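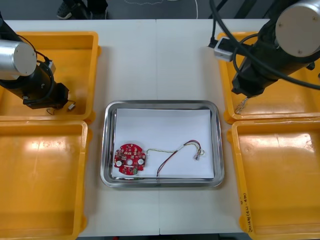

Should the boards be unplugged from their wiring before they are sorted?

Leave the wiring on. Boards and leads are sorted as one item, and a lead is only parted from its board at the repair bench, after the item has a line in the parts list.

# Resitz bench parts: sorting notes and parts list

Search this repository Go Clear

Maintained by Osian Wogan, Rovville workshop. Last revised in July.

## Scope

This folder holds the parts list for small circuit boards, wired leads and plug-in connectors handled at the Rovville bench, together with the rules used to sort them. It doesn't cover mains parts, batteries or anything with a cracked cell. Those go to the Prenunari store and have their own list.

## Contents

- `parts.csv`: one line per item
- `leads.csv`: one line per lead, linked to `parts.csv` by item number
- `labels.txt`: wording of bin labels, copied as written
- `changes.txt`: edits since the first release

The parts list has 2000 lines. Numbers are never reused, so a withdrawn item leaves a gap.

## Fields in parts.csv

`item`: number given at intake.

`outline`: round, square, oblong or other. A round board with notches in its edge is entered as round, with `notched` set to 1.

`mask_colour`: plain colour word only (red, green, blue, black, white). Shades are not recorded.

`hole`: 1 if there is a hole through the middle of the board, otherwise 0. Screw holes near the edge don't count.

`leads`: 1 if any wire is attached, otherwise 0.

`bin`: label of the bin the item was put in.

`note`: free text, English or Korean.

## Fields in leads.csv

`item`: as above.

`colours`: wire colours in alphabetical order, split by a slash, for example black/red/yellow. Pale yellow and off-white wires were confused in the early entries. Both are now entered as `pale`.

`ways`: number of positions in the connector, taken from the housing and not from the wires fitted. A four-way housing with three wires in it is still 4.

`housing`: clear, white, black or other.

## Sorting surface

Sorting is done on a white table. The item lies on a sheet of plain white paper inside a metal tray with a raised rim. The paper is cut smaller than the floor of the tray so that it lies flat. Replace it when it is marked or creased.

Bins are plastic and stand on both sides of the tray. They are shallow, and long leads should be coiled loosely before the item goes in, or they hang over the rim and catch on the next bin.

## Order of work

1. Place one item on the paper.
2. Spread the leads so that they do not cross the board.
3. Enter outline, colour and hole.
4. Enter the leads.
5. Move the whole item to its bin, holding the board by its edge. Do not lift by the wires.

## Bin labels

Labels are written by hand in black marker on the bin wall. Where a label gives a range of ways, such as 4P-7P, both end values are included. Korean wording on a label is kept in `labels.txt` in the original script and is not translated.

## Known faults in the list

- 19 items have no entry in `ways` because the housing was missing at intake.
- 3 items are listed twice under different numbers. Both lines are kept and marked in `note`.
- Lines taken over from the Alipour list have `mask_colour` in capitals.
- `notched` was added late and is blank for the first 20 items.

## Corrections

Send the item number, the field and the corrected value to Osian Wogan. Changes to bin labels are made on the bin first, then in `labels.txt`.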